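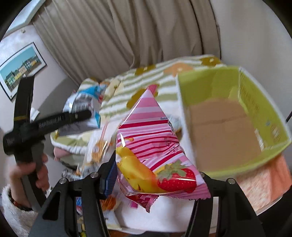 *Strawberry pillow pack, in front of the mixed heap, green basket at right.*

# Snack packages: sorting and basket packing

Notes and labels for the snack portion of the Bestville household goods set. It covers small packaged foods heaped on a table and the job of moving them into a slotted plastic basket. Crockery, linen and tinned goods are kept in separate folders with their own READMEs.

Last revised Apr 24, 2018.

## Contents

| Path | Contents |
|---|---|
| `stills/` | 765 colour stills, JPEG |
| `labels/packages.csv` | one row per visible package per still |
| `labels/surroundings.csv` | basket, cloths, wall items |
| `splits/` | `train.txt`, `check.txt` |
| `notes/` | labelling decisions, plain text |

`check.txt` lists 90 stills. The remainder are in `train.txt`. Stills from one sitting are never divided between the two lists.

## Package types

The `form` column takes one of five values.

- `pillow`: bag with a crimped seal at one or both ends. The pink-and-white striped bag with the strawberry on it is the reference item.
- `clear`: transparent wrapper with the food visible through it. Label the wrapper, not the pieces inside.
- `packet`: thin and flat. These often end up wedged upright between larger bags, as the dark blue one does beside the strawberry bag.
- `wrapped`: opaque wrapper, any size, that doesn't fit the types above.
- `unknown`: too little showing to decide.

Non-food items in or beside the heap go in `surroundings.csv`. Cushion-like objects are entered as `soft_other`.

## Label columns

`packages.csv`:

- `still_id`
- `item_id`: stable within a sitting only
- `form`
- `main_colour`, `second_colour`: taken from the wrapper. For a clear wrapper, `main_colour` is `none` and the colour of the food goes in `second_colour`.
- `printed_figure`: `fruit`, `character`, `both`, `other` or `none`
- `hidden`: 0 to 3, where 0 is fully visible
- `place`: `heap`, `basket`, `held`, `table`

`place` is judged from the single still. A package between gripper fingers is `held` only when both sides are touching it. If contact can't be confirmed, use the place where it rests.

Brand names and flavours are not transcribed. Barcodes and small print are ignored even when sharp.

## Basket

Lime-green plastic, slotted sides, with flat tan cardboard over the floor. The cardboard stops thin packets from slipping through and is treated as part of the basket. Do not give it a row. A package resting on the rim is `table` until more than half of it is inside.

The basket may be tilted. Tilt is not recorded in this version.

## Cloths and background

The striped towel with floral shapes at the back of the table is `cloth_a`. The peach-orange textured fabric over the table edge is `cloth_b`. Both have been confused with packaging by automatic colour matching, `cloth_b` more often, particularly next to orange wrappers. Mask both before running anything based on hue.

The curtain and the framed picture are `wall_items` and can be skipped for packing work.

## Known problems

- `second_colour` is inconsistent for striped bags in the Foltudbridge sittings. Red and pink were swapped in 68 rows. A corrected file is in `notes/fix_stripes.csv` and has not been merged.
- Glare on crinkled clear wrappers makes their outlines unreliable. Expect loose boxes.
- `hidden` was scored by two labellers using different habits at first. Fotetthorpe sittings were rescored, the others were not.
- `item_id` restarts at 1 each sitting. Join on `still_id` and `item_id` together.

## Related

The Chuensuk folder uses the same columns for sweets in jars, apart from `form`.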